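Date: 06/06/2021
Subject: Re: Havitz wrist kit, anyone tried one?

On the list, someone at Wernell wrote:
> We are thinking of getting the Havitz kit for the autumn. Does it
> cope with see-through things? Ours gives up on anything glass, and
> I don't want to spend money on the same trouble twice.

Yes, and I'm really rather taken with it! We've had the loan unit at Vemudport for 2 weeks now, with the Gbeho arm, and I've put it through 60 picks a day on whatever I could find in the cupboards (a glass vase, a clear tub of rubber bands, a mesh pen holder, a snack bag, a pouch with a spout).

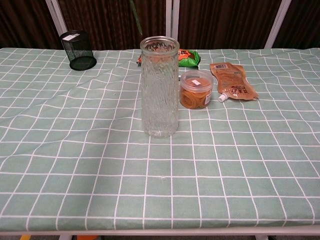 Glass was my worry too. Out of 500 tries in all, it got a good hold on 402, and most of the misses were the pouch, which slides about when you pinch it. The vase went far better than I'd hoped – I did slow the closing speed right down for it, so do try that first.

Setting up took an afternoon. The cable is too short (bring your own) and the booklet skips the bit where you tell it which way up it's mounted, so we had a very confused hour. Support answered the same day, though, and were lovely about it.

They want the loan unit back in October. If you'd like my settings file before you decide, write to me off-list and I'll send it over.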